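Seed money, and who gets to keep it

By Iara Tapia
2/23/24

Start with the sacks. Two kinds of bean, one short maize, a potato that looks like a fist. All saved from last year's crop, all swapped over a kitchen table in Castis. No receipt. Under the new seed rules that could soon count as trade, and trade needs a licence.

The valley has 1472 farms on the register. Most are under two hectares, many a good deal less. They grow what they eat and sell the rest on the Kastden road. Hardly a subsidy among them. And yet it is these plots - steep, stony, badly drained - that kept the short maize going when the big growers down in Iordache dropped it for a hybrid that has to be bought again every season.

The licence costs 124 a year. Per variety. A family with six kinds of bean can do that sum very quickly.
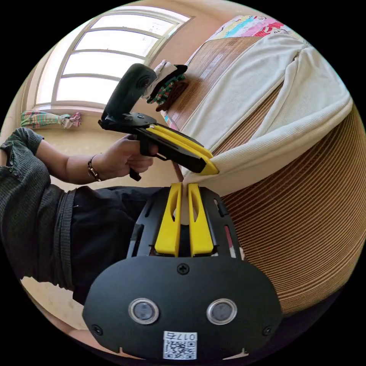
Percy Condori wouldn't have it that the rules were aimed at small growers at all. Bad seed spreads disease, he said, and he had lost a whole field of potatoes to a swapped sack in November. Test the stuff, label it, then swap all you like. He did think the fee was daft.

Fair point on disease. But testing means the lab at Zolance, two buses away, and the lab wants a bigger sample then some households plant. I asked the ministry if a mobile service was planned. It is "under review". It was under review last year aswell.

Meanwhile the hybrid gets its grant. Fertiliser too, at a discount, if you buy the pair. Nothing for the woman in Castis with eleven jars of beans on a shelf, who has been breeding for drought longer than the lab has been open.

She will plant in any case. So will her neighbours. The consultation closes next month and the forms are online only - no signal above the church.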